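Arranging a Fruit Tray for a Shared Table

Print this page | E-mail this page
14 shares | 2 comments

This guidance is issued by the Tistano Household Skills Programme for use in homes, day rooms and community kitchens. It covers the preparation of a tray of whole fruit for a table at which guests will help themselves. It does not cover cut fruit, which must be chilled and is dealt with in a separate guide.

Before you begin

Choose a tray with a raised rim. Round fruit will roll on a flat board, particularly when the tray is passed from hand to hand. A shallow tray is easier to reach into than a deep bowl, and every piece can be seen without lifting another.

Lay the tablecloth first and smooth it from the centre outwards. Small creases do no harm, but a thick fold under the tray will cause it to rock. A patterned or checked cloth is suitable for daily use and shows marks less readily than a plain white one.

Wash all fruit with edible skin under cold running water and dry it with a clean towel. Oranges should also be washed, as the peel is handled at the table. Dates are the exception. Do not soak them. Wipe each one with a barely damp cloth and leave it to air on kitchen paper before it goes on the tray.

Order of work

Place the largest fruit first. One large orange set towards the front of the tray gives a fixed point from which the remainder can be arranged. Smaller citrus may go into a corner, where the walls will hold it.

Next, add the medium-sized round fruit. Two pieces placed so that they touch will steady one another, and a third may stand alone. Leave enough space for a guest to take hold of any piece without disturbing its neighbour.

Dates are added last. They mark easily and should be lifted one at a time, held lightly at the sides and set down lengthwise. Do not pile them against citrus that is still damp from washing.
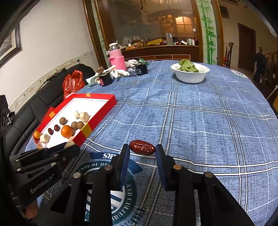

Citrus fruit, brown round fruits and dates in a red-walled tray, with one further date on the cloth.

Work from one side of the table and keep the pieces still to be placed within easy reach. Where two people share the task, one should arrange the round fruit while the other attends to the dates. Wanting Zhong, who leads the Monday sessions at the Brunska day room, advises that the pair agree the position of the large orange before anything else is moved.

Check the tray once from each side on which guests will sit. Fruit that looks well spaced from the front may be hidden from the far end of the table. Turning the tray a little, so that it stands at an angle to the table edge, often settles the matter.

Keeping the tray in good order

Whole fruit may stand at room temperature during the day. In July, or in any warm room, move the tray out of direct sunlight. Replace any piece that has softened or split, and wipe the tray beneath it before setting down another. Whole oranges keep for roughly 7 days in a cool room — longer in a refrigerator.

Return unused dates to a lidded container in the evening. They dry out quickly if left uncovered overnight.

Provide a small dish for stones and peel, together with paper napkins. Date stones are a choking hazard and must be cleared promptly where young children are present.

Wash the tray by hand in warm soapy water and dry it fully before storage.

Text prepared by Tahmineh Fallahi. Enquiries about group sessions should be made at the Tistano office.

Print this page | E-mail this page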